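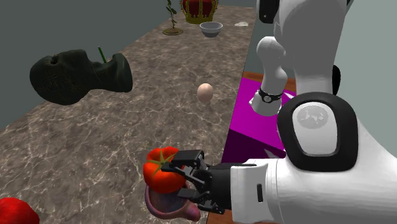
A tomato on the marbled counter.

Review: the Leblanc walking guide to Tretoveck, 2nd edition

I bought the new Leblanc guide for a week in Tretoveck in May, having lost the old one on a ferry. It runs to 626 pages, a lot of paper for a town you can cross before your coffee gets cold. Mine rode in a coat pocket for two days and the coat now hangs to the left.

The church chapters are the best thing in it. The author can date a doorway by its hinges and is happy to prove it, but the directions are good and the opening hours were right at every chapel I tried except one. The old harbor gets 29 pages, most of them on a customs dispute. I read them all on a bench in the rain and could now argue either side.

Food is where it wobbles. The Ostside quarter, where everybody in town seems to eat, gets a paragraph and a warning about parking. 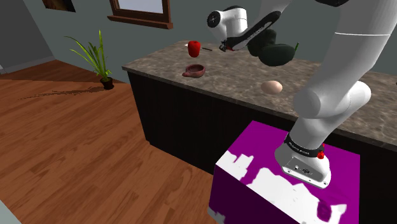
The maps are by Zuswood and they are lovely to look at, in three shades of gray that become one shade after sunset. Walk 15 sends you up a flight of steps that the map shows as a street – fine on foot, less fine with a suitcase, as I can report. The index lists "Bells" and "Bells, other" and has no entry at all for buses.

Still, I'd buy it again for the walks, and for the saint's day procession, told at great length and with obvious affection. Get the paperback. The hardcover costs more and weighs about as much as the customs dispute.

Posted October 15, 2020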